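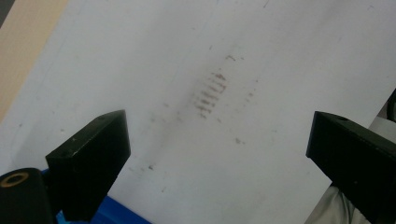 Wrist-level view from a hand-held gripper, with dark streaks on a white surface between the two fingers.

Robotics > Robot learning > Data gathering > Surface-wiping demonstrations

A surface-wiping demonstration is a recorded example of a person cleaning a flat surface with a hand-held gripper, used to train a robot policy by imitation. The operator moves the tool directly, and a camera fixed to it records the view past the fingers. No robot arm is needed during recording.

The Ustell wiping set, gathered by Merja Harju and Urho Miettinen at Räsänen, holds 979 demonstrations made by 13 operators. Each recording is stored as video with a matching track of tool position and finger opening. Harju's notes treat a change of operator as a change of condition, as people differ in stroke length and in how hard they press.

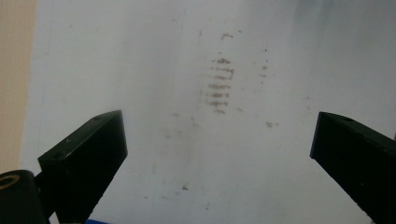 Mark appearance is the main source of variation in such sets. Fresh ink gives a strong edge that a policy can follow with little training, while faint residue is harder to tell apart from shading. Brownish streaks stacked like the rungs of a ladder, with paler flecks beside them and a soft grey band toward the upper right of the surface, present both problems in one view. Annotators at Räsänen label streaks and isolated specks separately - a policy trained on streaks alone tends to stop early.

Recordings are rejected if the tool track is lost or if the mark leaves the view for more than 2 seconds. In the Ustell set, 17 recordings were withdrawn after review by Keith Gosling.

Categories: Imitation learning | Robot datasets | Contact-rich manipulation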